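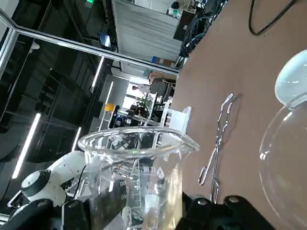

图1 腕部相机视角下的玻璃器皿与坩埚钳，近处为夹爪手指

玻璃器皿操作中协作机械臂使用规范的整理与试行
Redgate 课程项目结题报告

一、为什么写这份规范

我们小组最初报的题目其实是抓取策略，开题的时候满脑子都是怎么让夹爪拿得更稳，规范这件事只在申请书里占了一行字。后来在 Uvness 实验室待的时间长了，才慢慢发现组里每个人的习惯都不一样：有人先上电再摆器皿，有人摆完器皿才去找急停按钮在哪里；有人把坩埚钳顺手放在夹爪要经过的地方，有人一定要收到边上去。大家各做各的时候看不出什么，一旦交接班，后面的同学就要花很多时间去猜前面的同学是怎么想的。指导老师建议我们干脆把这些习惯写下来，于是题目就改成了现在这个样子（改题的手续也跑了好几趟，这里就不细说了）。

二、整理的过程

第一步是收集。我们翻了实验室原有的玻璃器皿管理办法、机械臂的使用手册，又旁听了 Piras 小组的安全培训，把觉得有关的条目统统抄进一张表里，一共抄了53条。抄的时候很有成就感，抄完再读就有点头疼，有的条目重复，有的互相打架，还有几条是给工业现场写的，对着一张实验台实在用不上。

第二步是筛选。我们把每一条都拿到台子前面去对照，问自己两个问题：做的时候能不能看出有没有遵守？不遵守会出什么事？两个问题都答不上来的就先放下。这样来回讨论了几轮，最后留下16条，打印出来刚好一页纸，贴在台边也不碍事。

第三步是试行。试行期间每做一次抓取就填一行记录，包括器皿种类、摆放位置、操作人和有无异常，到六月底一共填了785行。填表确实枯燥，在此要感谢每一位坚持填完的同学！

三、规范的主要内容

16条全文附在报告后面，这一节只挑讨论最多的几条来讲。

关于器皿间距。相邻器皿之间要留出夹爪张开后仍能通过的空隙，我们统一按30毫米起算，量的时候以夹爪外侧的连杆为准，不以指尖为准。这一点是吃过亏才改的，起初大家都盯着指尖看，忘了后面的结构比指尖宽得多。

关于盛液的容器。烧杯里有液体时，要放在夹持路径之外，操作人在启动前口头报一遍位置，旁边的同学复述一遍。刚开始大家都觉得念出来有点不好意思，念了几天也就习惯了。

关于金属工具。坩埚钳平放，两臂自然交叉，手柄不得伸进夹爪的活动范围；暂时不用的时候可以留在台面上，但要在记录里写明放在哪一侧。

关于夹持中的玻璃件。夹爪夹着玻璃件的时候，任何人不得伸手去整理台面上的其他东西，哪怕只是想把坩埚挪一点点。要挪就先暂停，等手臂完全停稳，确认之后再动手。 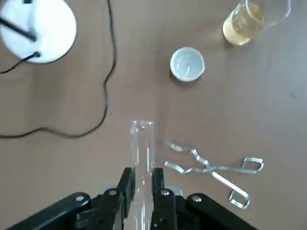
图2 夹爪夹持透明玻璃管，台面上另有瓷坩埚、坩埚钳和盛有淡黄色液体的烧杯

关于线缆。原来的草稿写的是“台面上不得有线缆”，读起来很干脆，可是我们自己都做不到，灯座和设备总归要接线。写一条大家天天违反的规定，反而会让别的条目也跟着变轻。后来改成：线缆平贴台面，不得横穿夹持路径，每次换班时用手顺着线走一遍，看看有没有拱起来的地方。改过之后执行得好多了。

关于视角。腕部相机离器皿很近，看杯口和管口很清楚，可是看不到手臂的肘部在哪里；侧面的固定相机正好相反。规范要求启动前两路画面都要看过，只看其中一路不算检查完毕。这一条写进去之后，Burkon 那边来交流的同学也抄了回去，我们还挺高兴的。

四、试行中遇到的问题

最大的问题是几台手臂共用一张台子时，谁让谁。单独一台手臂的动作范围，画个圈就说清楚了，可是两台手臂都往台子中间伸的时候，圈和圈就叠在了一起。我们试过用胶带在台面上分区，效果一般，胶带管得住底下的器皿，管不住上面的肘关节。
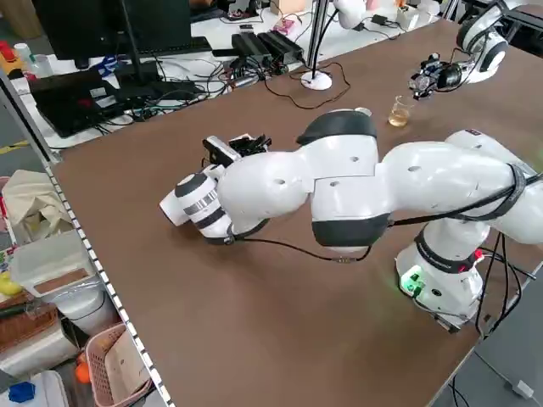 后来我们改用“先报后动”的办法：要进入公共区域的一方先报，另一方停在自己底座一侧，等对方退出来再继续。这样做当然慢一些，尤其是赶进度的时候，组里有同学很有意见，我们也理解。折中的结果是，公共区域里没有玻璃器皿时可以由值班同学判断是否放宽，有玻璃器皿时一律按规定来，不讨论。

还有一个小问题出在记录表上。“有无异常”这一栏，一开始大家几乎都填“无”，问起来才知道，碰歪了又扶正的不算异常，抓空了重抓的也不算。我们补了一段填写说明，把“碰歪”“抓空”“滑动”单独列出来，让大家直接打勾。补了说明之后打勾的明显多了起来，所以前后两段记录不能放在一起比较，这一点请阅读附表时留意。

五、还没有做完的部分

急停之后怎样恢复，目前只写了“由值班同学确认后恢复”，确认什么、按什么顺序确认，都没有展开。我们争论过是先取下夹着的玻璃件，还是先让手臂回到安全位置，两种做法各有道理，而试行期间积累的情况又太少，不敢随便定下来。另外，目前的规范只考虑了常温下的操作，涉及加热的步骤需要另外写，下一届同学如果愿意接着做，我们很乐意把表格和草稿全部移交，草稿里被删掉的那些条目也都保留着，删除的理由写在每条后面的括号里。

附：规范全文（16条）、器皿抓取记录表、填写说明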